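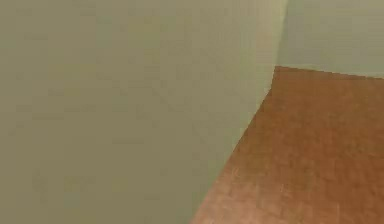 Home Walks Food Stays Contact

January 8, 2018 - by the Wedus travel desk

The owner of the guest house at Trokcombe has run it for 15 years and still does the breakfasts herself. January is her quiet month, so she had time to talk.

"People ring up and ask what there is to do," she said. "I tell them to bring boots. The path to Ulley starts at the end of our lane and you can be back for lunch if you don't stop."

Most guests do stop, usually at the Hájek bakery, which opens at eight and sells out of cheese rolls early. She sends families there first and on to the reservoir afterwards.

Rooms are £80 a night all year. She put the price up once and didn't like it. "I had regulars who'd come every spring, and two of them went elsewhere. I put it back down."

The guest book shows 1,414 stays so far. Her furthest visitors came from New Zealand and complained only about the pillows - she bought new ones the same week.

She won't be adding rooms. "Four is what I can clean before noon."

Bookings for Easter are open now, by phone only.

We use cookies to improve your visit. Accept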